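Irkness Community Kitchen
Thread: Spice storage at the shared cooking stations

1/ The Irkness Community Kitchen has begun replacing the spice drawers at its shared cooking stations with open countertop racks. This thread sets out the arrangement for members and class leaders. It takes effect in April.

2/ The change follows a review of the stations led by Dorothy Staniforth, Kitchen Manager. Members reported that jars stored in drawers were hard to identify from above and were often returned to the wrong station. In total, 27 members sent in comments. We thank them for their time.

3/ Each station will have one black metal rack with a flat tray base. The rack is open on all sides, so jars can be reached from either side of the table. It is to stay on the tabletop and should not be moved to the stove area.

4/ Racks are wiped down before they are stocked. Please use a damp cloth and mild soap, then dry the tray fully. Scouring pads mark the black finish and are not to be used.

5/ Stocking is done one station at a time, with the jars standing in a single row on the tray.

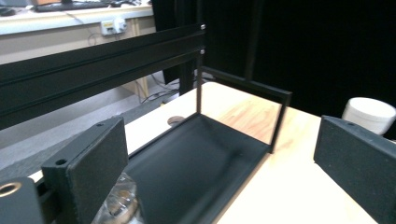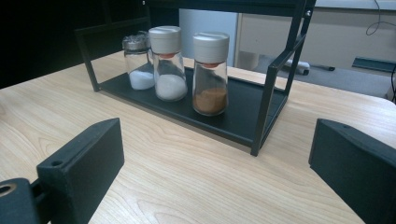
The black rack on its wooden tabletop, first with a clear tray and then with three glass jars.

6/ Jars with shaker lids are for use at the table or over a bowl. Please do not shake them directly over a steaming pan, as moisture causes the contents to cake. Spoon out what is needed into a small dish first.

7/ Caps must be closed before a jar goes back on the tray. If a jar is low, leave it in place and write the station number on the refill sheet by the pantry door. Refills are done each morning before 10 a.m. by Bradley Birkett and the pantry team.

8/ Members may not top up jars from home supplies. We understand that this is kindly meant - however, we are required to know the contents of every jar on the premises for allergy reasons. Unopened spices may be handed in at the front desk.

9/ Personal blends remain welcome in class. They should be labeled with the owner's name and taken home at the end of the session. Anything left on a rack overnight will be held at the desk for 19 days.

10/ The baking room is not included at this stage. Its storage will be considered separately, and class leaders there should continue to use the wall cabinet.

11/ Questions about the racks may be sent to Lorraine Bloxham, Member Services, at extension 1459. Class leaders who need a different selection of spices for a course should write to her at least 2 weeks before the first session.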